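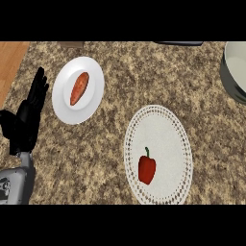

各位同事,又到了写厨房这一栏的时候。上个月我答应过大家,要把中央厨房“装盘工位”的事从头到尾讲一讲,结果一拖就拖到了六月,茶水间里已经有三个人追着我问,我只好老老实实坐下来写。话先说在前头,我这个人写东西爱绕弯,请大家泡杯茶慢慢看。

先从数字讲起吧。我们厨房每天中午要出735份餐,供给本楼食堂和Skundimham园区的两个取餐点。在老同事的记忆里,这735份都是一盘一盘用手摆出来的,蔬菜、主食、配菜,各归各位。装盘组一共9个人,早上六点半到岗,站到午后一点多,中间轮着喝口水。Ilona Szalai在这个组干的年头最长,她常说自己闭着眼睛也能摸出哪个盘子边上有花纹。可是她的手腕从前年冬天起就不太好,阴天拧毛巾都疼,组里像她这样的还有好几位。

所以去年秋天公司提出要在装盘线上引进机械臂的时候,大家的反应其实挺复杂的。有人松了一口气,有人心里打鼓。我记得第一次说明会开在二楼小会议室,椅子不够,后面站了一排人。Jenő Bakos第一个举手,问得很直接:“机器来了,我们的班还排不排?”厨房主管Honeylyn Tan当场把条件写在了白板上:现有岗位一个不减,工时不减,谁愿意转岗谁报名,不愿意的照旧。那块白板后来好长时间没人舍得擦,到现在左下角还留着她的签名呢。

接下来就是漫长的准备。我们给这个项目起了个名字叫Vomunness(是抽签抽出来的,念起来拗口,大家现在都叫它“老沃”)。在真正的台面上动手之前,绝大部分动作都先放在电脑里的虚拟厨房练:石纹台面、盘子、红甜椒,还有一条橙红色的、看着像红薯的东西,都是电脑画出来的。我头一回凑过去看屏幕,还挺稀罕,那只黑色的手四指并拢、拇指张开,就伸在白盘子旁边,灰白色的前臂从下面探上来,样子斯斯文文的。那个红甜椒油亮油亮的,坐在一只镂空花边的大盘子里,连弯弯的绿把儿都有,看得我都饿了!

负责这一块的是Lajos Virág。他原来管的是冷库和进货,对电脑谈不上多精通,报名的时候自己也没什么把握,培训上了40个小时,回家还要让女儿帮着复习。现在他每天下午坐在那间小屋里,挑第二天要练的菜,改盘子的位置,把练得不像样的片段标出来。他跟我讲,最难的地方在于说清楚什么叫“摆好了”。这话我琢磨了好几天。我们平时摆盘凭的是感觉,偏一点、正一点,眼睛一扫就知道,可是要一条一条写下来,才发现各人有各人的讲究。Ilona喜欢把长条的菜斜着放,说显得盘子满;Jenő偏要放正,说端起来不滚。两个人为了一条红薯争了一个下午,最后Lajos把两种摆法都记进了规则里,斜放用于深一点的盘子,正放用于平盘。你看,多少年没写下来的手艺,就这样有了一份文字。

这份规则目前一共155条,打印出来钉在装盘区门口,谁都可以在旁边用铅笔添意见。上面已经密密麻麻的了,有正经建议,也有画小人的(我知道是谁画的,这回就不点名了)。Lilla Fülöp每周把大家的意见誊一遍,能用的交给Lajos,不能用的也会写明为什么,贴回去。我觉得这个做法特别好,希望一直坚持。

再说说现在的班是怎么排的。机械臂眼下只在靠窗那一条线上试用,管的是形状比较规矩的根茎类和甜椒,软的、带汤的、要撒的,还是人来。早班从六点半改到了七点,大家都说这半个小时金贵得很,Jenő终于可以送孩子上学了。每个人连续站立的时间也短了,中间会换到核对位上坐着看盘。Ilona如今大半时间在核对位,她起初很不习惯,说坐着上班像偷懒,手也不知道往哪儿放,过了两个礼拜才慢慢安下心来。手腕怎么样呢?她说还是疼,但是拧毛巾可以了。

当然也有不顺的地方,我不想只拣好听的写。靠窗那条线比人慢,午间高峰的时候常常要两位同事过去帮着赶,赶的人难免有怨气。核对位的椅子太矮,腰不舒服,新椅子已经向Jovov公司订了,还没到货。另外有几位同事跟我说,以前一排人站着干活,说说笑笑一上午就过去了,现在位置拉开了,聊天得靠喊。这个意见我原封不动转给了Honeylyn,她答应趁下次调整布局,把核对位和手工线挪近一些。

还有一件事要拜托大家。装盘组需要再招两位同事跟着Lajos学做虚拟练习,各部门都可以报名,不要求有电脑基础,认得菜、有耐心就行。培训算在工时之内,地点在Manurung楼一层,就是原来放旧冰柜的那间。想报名的请在月底前找Lilla登记,想先看看再决定的也欢迎,下午三点以后去敲门,Lajos一般都在,他还会给你泡他那种浓得发苦的茶。

下一期我打算写写洗碗间,那边的几位已经跟我抱怨过,说装盘组风头太盛了。有什么想说的,照老规矩,纸条塞进食堂门口的绿信箱就好。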